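# What We Bought, What We Should Have Bought, and What's Left in the Budget

**Tabletop Pushing Project, equipment and planning report**

Our advisor asked for one report on the money side of the project, separate from the technical one, so this is that. I ended up doing most of the ordering (I was the only one who answered the email about purchase forms), so it's written from my side of the desk. Shih-chieh Kao ran the arm and wrote the control code, and he read this over and fixed the parts where I had the tool mount wrong.

If you're on next year's team, skip to the section on the work surface first. That's where we lost the most time.

## Where we started

The arm was already in the lab when we got the project, and so was the perforated table plate it works over. That was huge for us. It meant our money only had to cover the stuff between the arm and the task: the tool, the surface, the objects, and the fasteners to keep everything where we put it. We were told to plan for one working setup and enough spares to survive the semester.

My first budget was a mess. I had a line for a gripper, a line for a second gripper in case we hated the first one, and then a line that just said "misc" with more money in it than the surface and the objects put together. Yao-tsung Hsiao looked at it and asked what the gripper was going to pick up. Well, nothing! The whole project is about pushing. So the gripper came out, the second gripper came out, and suddenly we had a budget we could live with.
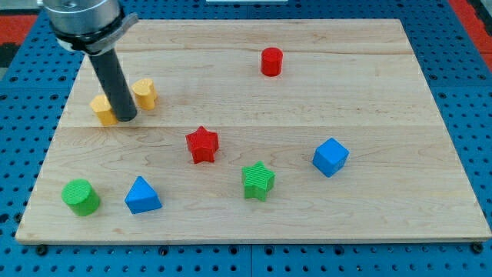 *By the purchasing half of the tabletop pushing team, with setup and corrections by Shih-chieh Kao*
*December 10, 2018*

The tool we went with is a plain dark rod with a rounded tip, held on the wrist by a clamp collar. I'm a big fan of this thing. It has no wiring and no moving parts, and it's easy to tell where the contact point is supposed to be. We ordered it through Urwood, who do small machining jobs and were really patient with me when I sent a drawing with the diameter missing. I had to send it again, and then once more with the length on it.

The collar came from a different supplier, Jacquet, and this is the one place where I'd say don't shop on price. The first collar we tried was a cheap one and it let the rod creep upward over a long session. Shih-chieh would set the tip height in the morning and by the afternoon it was off enough that the rod was passing over the tops of the shorter shapes. We spent two lab sessions blaming the code. The replacement collar cost more than the rod it holds, and I would pay it again.

## The work surface

Okay, so this is the long one.

Our plan in the proposal was to push objects directly on the blue plate. It's flat, it's stiff, it's already there, it's free. The problem is that it's covered in holes. A small shape with a sharp corner can catch on a hole edge, and then it pivots in a way that has nothing to do with where the rod touched it. I had honestly never thought about the holes as anything except a handy way to mount things.

So we needed a board on top. We looked at three options:

- **Acrylic sheet.** Nice and flat, but the sample we borrowed was so shiny that the overhead lights showed up in it as bright stripes, and it scratched the first day.
- **Painted panel.** Cheap. The paint started coming up where we tested the rod with the tip set too low (my fault).
- **Glued-plank wood board, light maple color.** More expensive than the panel, and the one we bought.

The wood board is from Prarer. It's a big rectangle that takes up most of the working area, and it's pale enough that the colored shapes stand out well against it. There are glue seams where the planks meet, and we worried a lot about those before it arrived. I ran a fingernail across all of them when we unpacked it and couldn't feel a step, so we kept it. If I were buying again I'd still ask the shop to confirm that in writing, and I'd ask how the board should be stored over the break. Ours is going flat on a shelf with nothing stacked on it.

Holding the board down was its own little adventure. We didn't want screws through the wood. What we do now is put black fasteners into the plate's own holes along the near edge, four of them, so the board sits up against them. It comes out for cleaning and goes back in the same place. The fasteners were one of the cheapest things on the whole list and I forgot to order them, so for one very silly week the board was held with tape.

## The shapes

We printed them instead of buying them. I did price a set of wooden toy blocks, and it would have been less work, but the sizes varied from block to block and we couldn't get stars. With printing we could decide on the shapes ourselves. We settled on stars, cylinders, a cube, a triangular prism and the yellow ones with the rounded lobes, which everybody in the lab calls the hearts.

The filament is from Baner, in red, green, blue and yellow. One spool each was way more than enough. I bought two of the red by accident and we still haven't opened the second one, so next year's team can have it!

A few notes on printing that affected the cost:

1. The top faces come out with fine ridges. We thought about sanding them and decided not to. The rod pushes on the sides, so the tops don't matter for us.
2. Print in the evening. The shared printer is free then and you won't get bumped by the senior projects.
3. Plan for failed prints. Our stars were the worst for this, with points curling up off the bed. I budgeted for none, which was optimistic.

We ended up printing 13 usable pieces across the semester, counting the spares that live in the drawer. For a normal run we put out a mix and scatter them, with some bare wood left over so there's room to push things into. Shih-chieh likes to start with the two hearts near each other, because getting the rod down between them without knocking either one is a good check that the tip position is calibrated. If it touches one on the way down, he stops and redoes the height and offset before anything else.

## The money

I'm only listing the things the project paid for. The arm, the plate and the printer time don't show up here.

| Item | Supplier | Status | Would I buy it again? |
|---|---|---|---|
| Rod tool | Urwood | In use | Yes, and order a spare |
| Clamp collar, first | Bargain site | In the junk drawer | No |
| Clamp collar, replacement | Jacquet | In use | Yes |
| Wood board | Prarer | In use | Yes |
| Filament, four colors | Baner | Mostly left over | Yes, one spool each |
| Fasteners | Lab stockroom | In use | Yes, and earlier |

After everything cleared we had $129 left. That surprised me, given the collar thing. Most of it is the gripper money that never got spent, even after the board came in over its line.

Shipping was the number I got most wrong. I had put in one flat amount for the whole project, like a person who has never mailed a plank. The board was heavy and awkward, and delivery took seven days longer than the quote said, which pushed our first real trials into November. If you're ordering anything large, get the shipping quote before you fill in the form. The form can't be changed after it's signed — you have to start a new one, and it goes to the back of the line.

## What I'd plan for next year

We talked about how to use the remaining money and didn't totally agree, so I'll put both sides.

Shih-chieh wants a second rod, same diameter, so a bent tool doesn't stop the project. It's a boring purchase and I think he's right. Right now we have exactly one, and Urwood needs time to make another.

Yao-tsung would put the money toward a second board. Her argument is that wood wears, and that the area in front of the arm's favorite starting position will get smoother than the rest and change how the shapes slide. We haven't measured that. She suggested turning the board around every few weeks in the meantime, which costs nothing, so we've started doing it and writing it in the log.

I want a proper storage case with foam cutouts for the shapes. I know it's the least scientific item on the list. But we lost a cube for most of a week (it was inside a coat pocket, mine), and reprinting takes an evening every time.

If it all has to come out of what's left, my order would be the rod, then the case, then save whatever remains toward the board. The quotes are in the shared folder along with the final rod drawing. Please use the third version of the drawing. The first two are still in there because I don't have permission to delete them.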